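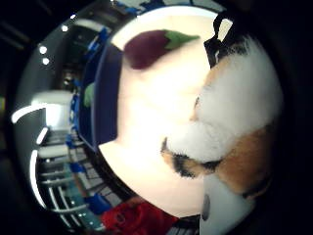
Ink feathering on the second layer of my dot mandala, what am I doing wrong?

Posted in Drawing & Doodling > Pens and Paper
Sunday, November 30, 2025

Hi everyone! I've been drawing dot mandalas since July and I am completely hooked. I do one most evenings after dinner, just a compass, a pencil and a black pen, and I love it so much that I've already filled one whole sketchbook.

My trouble is the second layer. I put down the outline rings first and they come out lovely and crisp. Then I go back to add dots and shading inside the petals, and wherever the new ink touches the old line it spreads out into little hairs. It's worst near the center where everything is packed together. The pen is a Kernow fineliner, the thin one, and the paper is a Tasenden sketch pad I picked up because the cover was pretty (I know, I know). I wait a few minutes between layers.

Is it the pen, the paper or me? I'm working on a big one right now with 158 petals and I'd hate to wreck it this far in!

dotsandloops

Posted by inkypaws

Oh I'm so glad you found mandalas, they're the best! I'm pretty sure it's your paper. I used the same Tasenden pad for a while and it's really nice for pencil, but the surface is soft and a bit thirsty, so the first line goes down fine and then the paper right next to it is roughed up from erasing. Do you erase your pencil rings before the second layer? That's exactly where mine went hairy.

Try this on a scrap sheet from the same pad. Draw two short ink lines. Leave one alone and rub an eraser over the other once it's dry, the way you'd normally clean up your guide lines. Put a row of dots along both. If only the rubbed one feathers, stop erasing until the whole drawing is finished, and draw your guides super lightly with a harder pencil so there's less to clean up at the end.

For your big one, I'd keep going on the same paper but do all the inking first and save the eraser for the next day. Dots near the center, touch and lift, don't let the tip sit there! Even a second too long makes a blob on that paper.

When you're ready for a new pad, look for smooth bristol. I use Hidar bristol, 40 sheets to a pad, and the lines stay so sharp it makes me giddy. It does take longer to dry on the smooth side, so put a clean piece of scrap under your hand. I've smeared more petals than I want to admit.

Please post the 158 when it's done, I want to see it!

Posted by margin_doodler

get a better pen. I switched to Nilsuwan and never looked back

Posted by slowspirals

Agree with inkypaws about the paper, and I'd add waiting longer. A few minutes feels like forever when you're excited, but where two rings cross there's double the ink, and it can still be damp underneath. I work on one half of the circle, then turn the page and do the other half, and by the time I'm back to the first part it's ready for dots. You don't lose any drawing time that way, and turning the page is so much kinder to your wrist!

I wouldn't buy a new pen yet. Fineliners vary a lot, so test the one you have on the back of some printer paper and on any heavier card you've got in the house. If it's clean on the card, your pen is fine. I keep a little swatch page for every pad, with the pen name next to each line, and I've got 221 swatches now. It's turned into a hobby of its own and I like looking at it almost as much as the drawings.

One more thing for the petals that have already feathered: thicken the outline just enough to swallow the hairs, then thicken the same spot on every petal in that ring. It looks planned. Some of my favorite borders started out that way, and now I do them on purpose.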